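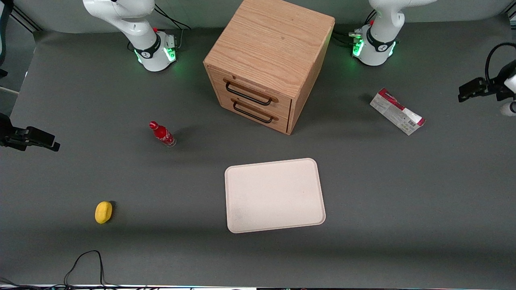
Ticket: Varnix label printer skips every third label
Status: Solved
Opened: 12 July 2023

Hi all! Love this printer, but since loading a new roll of Ravmont labels it feeds a blank after every two good ones. Same on the laptop and the desktop. I've done around 200 labels this way and the colour is lovely on the ones that do print.

Tried so far:
Restarted everything
Cleaned the gap sensor with a dry swab
Reinstalled the driver (version 4)

Reply from support
Thanks for the detail! Ravmont rolls have a 3 mm gap and the driver resets to 4 mm when it's reinstalled. Change it under Media, then hold Feed until the light blinks.

Update
That fixed it - what a great little menu, I'd never opened it! Ran the rest of the jam jar batch without a single blank. Now on to the 1,000 for the March market.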